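Virkard bench top set, after a winter of small gear work

Short version: good metal top, marks easily, gray surface is the part I'd buy again tomorrow. Four stars. Long version below, typing this on my lunch so bear with me.

What I bought

The Virkard set. Metal top plus the gray work surface that goes next to it. Paid $300 for the two, shipping extra. I fix small drives and gearboxes, mostly for people in town, sometimes for Rhonda Sawatzky's shop when she's backed up. Old bench was a door on two cabinets. Worked fine until I started losing pins in the panel grooves.

Came in one long box, heavy. Corners were padded, one had taken a knock anyway, no damage. Instructions are a single sheet, both sides, and the drawing for the back rail is upside down or I am. Got it level on the second try.

The metal top

Flat. Really flat, put my straightedge on it every which way and no light under it. Doesn't ring when you set something heavy down, which the cheaper MacPherson one did when I tried it at Munther Hamdan's place. Wipes clean with a rag and a bit of degreaser. No smell, no sticky film.

Now the marks. It scratches. Fine stuff, nothing you'd catch a fingernail on, but under a lamp you see every line. Mine had swirls inside the first month and I'm pretty sure most of that was me wiping in circles with grit on the rag. Wipe with the grain if you can. 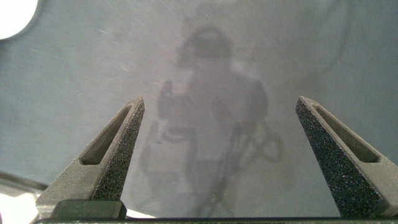

The metal top. Fine scratches, some swirls, and a dull reflection of whatever is over it.

The reflection thing I did not see coming. It's a brushed finish so you don't get a real mirror, just a soft blurry shape, but when you're hunting for a tiny dark part it's one more thing for your eye to sort out. Moved my lamp off to the side, helped a lot. Jade Grewal has the same top and hung hers lower, says that works too. Haven't tried.

Could you polish the scratches out? Tried 400 grit on a back corner. Don't. Left a patch that looks worse then the scratches did. Light pad only, with the grain, or just live with it. I'm living with it.

One more gripe, small parts skate. Anything round and hard goes for a ride if you bump the bench. Chased a bearing ball under the drill press at 6 in the morning, not my best moment.

The gray surface

This is where I do the actual work now. Smooth, matte, sort of a blue-gray. No glare to speak of. Small metal parts show up against it right away, the bright ones especially, and a bit of brass color stands out too. That alone is worth it after years of squinting at wood grain.

Parts stay put better. Not glued down, but I can stand a pinion up, turn away for the calipers, and it's still there. Teeth don't seem to mark it either, and I've set down plenty of sharp ones. Solvent: a few drops of the mild stuff, no stain. Wouldn't pour it on.

Downside, lint. Every bit of dust shows. Pale specks all over by the end of the day, and paper towels make it worse. Use a damp lint-free cloth and let it air dry before you put greased parts back on it. I went through 12 of the cheap cloths before Ravinder Fraser gave me a stack of the Jirero ones, those shed less.

Also watch your lighting here. With two lamps going you get doubled shadows behind anything that stands up, and the gaps between teeth go dark right when you want to look at them. For checking tooth wear I turn one lamp off. Takes a second, saves me picking the part up over and over.

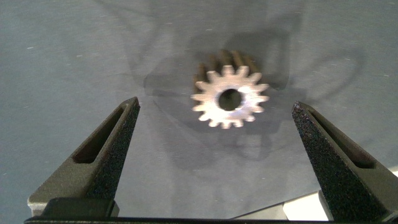 Size and fit

Bigger than the listing photos suggest. Measure your wall first, including the rail at the back, becuase the listing leaves it out. Mine sits 19 inches from the window and that's tight with a chair.

The joint between metal and gray is decent. Tiny step on mine, you feel it with a thumb, parts slide over it ok. Forough Soltani shimmed hers dead even with a strip of card. On my list.

Vs. the others

Bivus makes a similar set. Nicer edges, costs more, only comes in one depth. MacPherson is cheaper and sounds like a drum. If you only do big stuff, get either, you won't notice much. For small gears I'd take the Virkard for the gray half.

Would I buy it again

Yes. Might skip the metal top and get two of the gray if they'd sell them that way. Emailed to ask in January, still waiting on a reply. Will update if they get back to me.

Pros: flat, quiet, easy to see parts on the gray side, good weight
Cons: metal scratches fast, lint, that instruction sheet, slow customer service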